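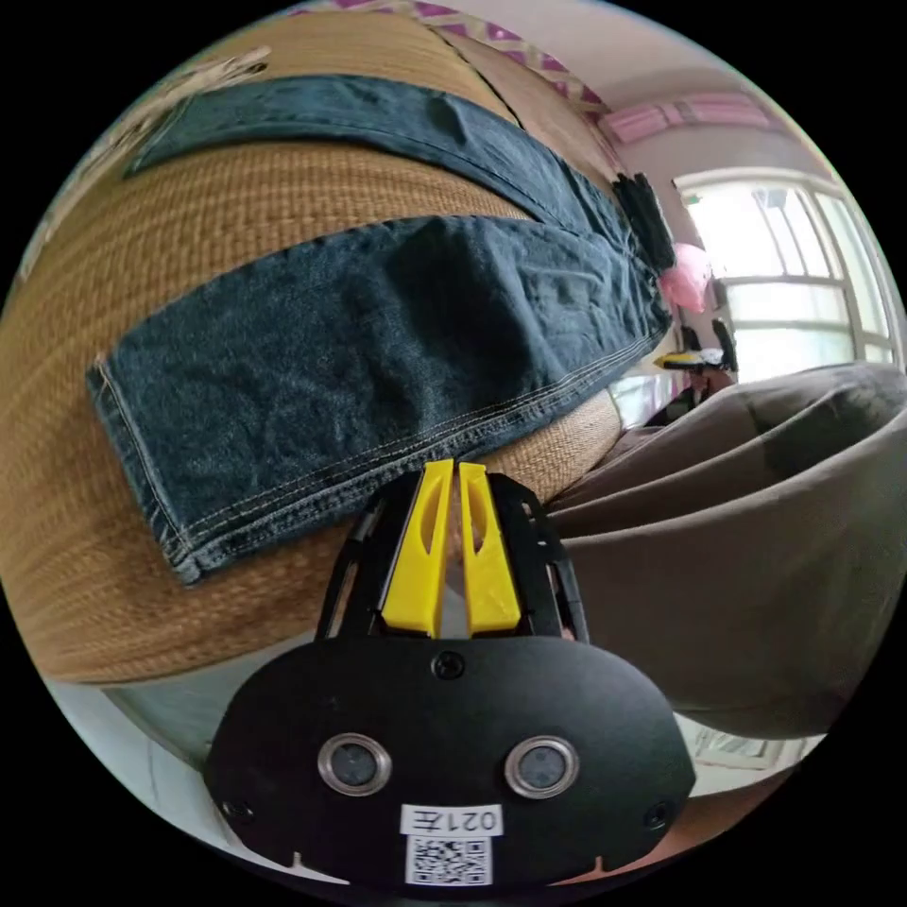

**Why is Skellia hiring a fault investigator for hand-held grippers?**

Our hand-held grippers have a closing fault that corrupts the finger-width reading, and the person hired will find the cause, fix it and clear or reject the recordings made while it was present.

## Fault Investigator, Hand-Held Grippers

Skellia, Data Quality Group
Fixed term, full time, on site at the Olley workshop
Reports to Ada Benedetti

### Background

Skellia records household handling tasks with hand-held grippers. Most of the current work is clothing: jeans, shirts, towels and bedding, picked up, turned, folded and stacked in furnished rooms. The recordings are used to train the folding controller on the Haleo arm.

In October the Haleo arm began closing on denim and lifting with nothing between the fingers. The controller was reporting a good grasp each time. Emlyn Rees traced the behavior back to the training recordings. In a portion of them the width reading stops changing before the fingers have finished closing. On thin cloth the error is small enough to pass the automatic check. On a folded waistband or a doubled hem it is large, and the controller learns the wrong width.

The set in question holds 894 recordings. So far 778 have been put on hold. The hold is based on the session log and will include good recordings along with bad ones. No better method of separating them exists yet.

There is also a safety item. Two operators reported that the trigger stayed down after release and the fingers remained under spring load. One of them had a fingertip pinched while freeing a sleeve by hand. The injury was minor. Until the cause is known, cloth caught in a gripper is to be removed only after the spring has been backed off with the hex key.

### What is known

- The fault appears more often late in a session than at the start.
- Lint has been found in the slide of some returned units. It has also been found in units that work normally.
- Replacing the spring did not clear the fault on the first unit tested.
- The Lloyd bench rig does not reproduce it. The rig closes the fingers straight on, at constant speed. Operators working on a mat or a sofa usually close at an angle, with side load on one finger.

### Duties

1. Build a bench test that applies side load and reproduces the fault on demand.
2. Strip, inspect and photograph returned units. Record slide clearance, screw torque and spring condition.
3. Compare the logged width with the width measured from video for each held recording.
4. Write the release rule for held recordings and apply it.
5. Draft the revised trigger inspection, to be done by operators before each session.
6. Sit in on garment sessions and log how the tool is held and loaded in normal use.

### Requirements

- Experience in failure analysis on small mechanical assemblies with position sensing.
- Able to write scripts that read and compare time-series data. Python is used here.
- Able to use calipers, feeler gauges and a torque driver without supervision.
- Clear written reports. A sample is required with the application.

Familiarity with wide-angle lens calibration would help with duty 3. A degree is not required.

### Conditions

Sessions run in ordinary rooms with soft furniture, and the work involves kneeling and reaching over low surfaces. Bench work is seated. Safety glasses are required when a spring is being removed.

Osian Skyrme holds the returned units and the parts record. Beca Mostyn schedules sessions and can say which tools were issued to which operator.

### To apply

Send a résumé and one fault report you wrote yourself, with client details removed, to Emrys Pumphrey at the Olley office. Reports that ended without a confirmed cause are acceptable. Interviews include a two-hour bench exercise on a faulty unit.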